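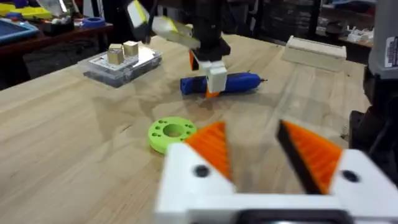 AVHOLM, February

The Wirer team has spent most of the winter trying to get a robot to pass a green ring from its left hand to its right. Some of you have asked why this is hard. You are invited to come down to the Bråten room any evening after six and explain it to us.

For readers who joined the society at the fall fair and then forgot, Wirer is the student project with two arms and one table. It started as a wiring exercise, which accounts for the name, and the name stayed after the wiring got finished. (The wiring did not get finished. It got put behind things.) We have nine members this term, up from a low point last spring when we had whoever was waiting for the bus.

The aim is the tabletop event at Alldale. You get a table, a box of ordinary objects you haven't seen before, and ten minutes. The robot has to pick up what the judge asks for, hand it from one arm to the other, and put it down somewhere sensible. You may not touch anything. You may not shout at it either, a rule that was added after last year, and I would like it on record that it wasn't us. It was mostly not us.

Last year we came next to last. The handover is where the points went. Our left arm would pick a thing up beautifully, carry it to the middle of the table, present it like a waiter with a bottle, and let go one beat before the right arm had closed. The judges were kind. One of them said it had "a sense of occasion."

So this year the plan has been to do less, more often. We practice on the same few objects until everyone is sick of them: the bright green ring with the holes around it, a blue tool with a pointed end, and the little tan cubes that live with the clear plastic box. If you have a drawer of junk at home you have our training equipment. The ring was supposed to be the easy one. A ring has a hole in it, we reasoned, so there are more places to grab. There are also more places to grab wrong, and the arm has been thorough about finding them.

The way we teach it will be familiar to anyone who has taught a younger brother to load a dishwasher. One of us drives the arms by hand through the whole job, start to finish, and the computer records what the arms did and what the cameras saw. Then somebody else does it again. After enough of these the software has a go alone, and we all stand back with our arms folded, like parents at a swimming lesson.

By the end of January we had 390 recorded runs. I had hoped to report that they were all good. We sat down with a pot of coffee and watched them back, and a fair number turned out to be recordings of a person thinking. There's a pickup, then a long hover, then you can practically hear the driver wondering whether they left the stove on. The robot doesn't know that the hover is optional. It learned the hover. It hovers now with real conviction, and if you ask it to move a cube it will first take a moment over the cube, as if reading the label on a jam jar.

The cure is dull. We are throwing out the ditherers and recording replacements, and drivers now have to say out loud what they're about to do before they start. This has made the Bråten room sound like a driving test. It has also helped, in the sense that the new runs are shorter and the arguments happen before the recording starts.

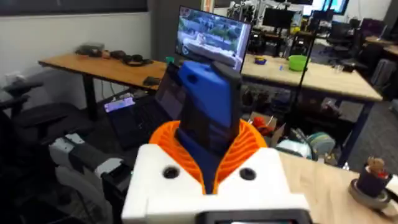 Other news, before I get back to the handover. We changed our minds about fingertips over the break. The old ones were hard and smooth, and held a pen about as well as a pair of rulers would. The ribbed orange ones give a little when they meet something, and bend around it, so that a grip which is slightly off is still a grip. They do need looking after. A rib can split, and a finger with a split rib goes on looking perfectly fine from where the driver is standing. Please check both before you start a session, and please put the date on the sheet. The sheet is taped inside the cupboard door. The sheet currently has one date on it and I recognize the handwriting, it's mine.

We also had a long discussion over whether the table should be kept tidy. One party held that a robot learning on a clear table will panic at the sight of a pencil case. The other party held that this was a very convenient theory for people who don't tidy up. The vote went to clutter. At Alldale the objects come in a heap and the judges move them between rounds, so we now leave a few bystanders on the wood while the real work goes on, and shift them every so often. If you leave your own belongings on the table during practice, they become bystanders. You will get them back. The arms have so far shown no interest in anyone's stationery, though one of our first-years did have to watch the left gripper pause over his lunch for longer than he liked.

Back to the handover. What we had missed, and what somebody worked out while drawing on the back of a pizza box, is that both arms were being taught by the same kind of patience. Left waits for right, right waits for left, and each is far too polite to commit. With two people driving, you get the same thing that happens in a doorway. Our fix is a rule that the receiving arm always moves last and always closes fully, and the giving arm does nothing at all until that's done. We rehearsed it without the robot first, passing a roll of tape across the table with our eyes shut. I recommend this for anyone who wants to find out which of their friends snatch.

Since then it's been better. I don't want to oversell it. The ring gets across on a good evening and gets dropped on a bad one, and we don't yet know what makes an evening bad. Theories include the lights, the long shadows the arms throw when the lamp is on one side, the temperature of the motors, and me. We've started noting down which lamps are on. We have not started noting down whether I'm in the room, but I've seen the column drawn in.

The blue tool is a separate headache. It's heavier at one end, and it has a preferred way of lying on the table that is never the way you'd like to pick it up. Grab it in the middle and it swings. Grab it near the tip and it swings more. The current record holder takes it by the thick part with the left arm, lifts hardly at all, and slides it into position for the right. It looks like cheating. We have read the Alldale rules twice and it isn't, as long as the object leaves the table at some point, and "at some point" is doing plenty of work for us there.

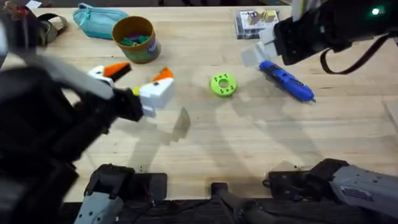
What we still need before Alldale

Drivers, mainly. You don't have to know any programming and you don't have to know anything about robots. Steady hands are nice. Being able to do the same small thing over and over without adding flourishes is nicer, and harder to find among engineering students. A session takes an hour. We supply the coffee, and you supply a mug, as ours have gone wherever mugs go.

We need objects as well. Anything that sits on a table and would survive being dropped from hand height: lids, spools, clothespins, toys with the batteries out. No glass. No eggs, either, and yes, I'm aware it would be impressive. Leave them in the crate by the Bråten door with your name on them if you want them returned, and without your name if you've been looking for a way to get rid of them.

Somebody with a car on the day would be a great help. The arms come off the table and pack down, but the table itself does not, and Alldale lends out tables that wobble. Last year we brought folded cardboard for the legs and spent most of setup time on the floor. If your car can take a tabletop flat, write to me and you will be treated with a respect bordering on the uncomfortable.

Small change to opening hours

The Bråten room closes at 10 p.m. from now on. That means the arms are parked and powered down before then, so the last recorded run should start no later than half past nine. Park them first, then switch off. If you do it in the other order they sag onto the table, with a noise that brings people in from the corridor.

Rota sign-up is on the door. The early slots are going quickly and the late ones aren't, so if you have been meaning to try it and don't mind being tired, there's space.

Elsa Niskanen, for the Wirer team

Clubs & Projects / Student Robotics
February | By Elsa Niskanen
6 min read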